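Wrist camera in the sim sees mostly gripper, should I move it?

Posted in Home Builds by Gasmont

I'm building a small arm in the garage and testing it in simulation before I cut any more brackets. The wrist camera sits just behind the palm, and the two fingers fill the lower half of the view. I want it to find blocks on a worktop. Do I raise the mount or tilt it? Render is at the bottom.

Doherty
Raise it. I had the same trouble.

Plikent
Try the tilt first, as it costs you nothing in the sim. Go up 4 degrees at a time and save a render at each step. You need to keep both finger pads in view, or you won't be able to judge the gap when it closes. If you do raise the mount, check the cable still reaches with the wrist fully turned. Mine came up short and I had to remake it.

Also change your worktop texture. Dark marble behind a black gripper gives you very little contrast. I went to a plain pale one and my false detections dropped from over 200 a run to 2.

Stedeo
What lens are you using? Wider might do it.

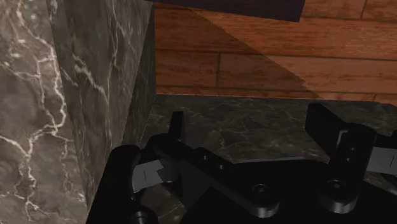

Wrist view in the sim, fingers open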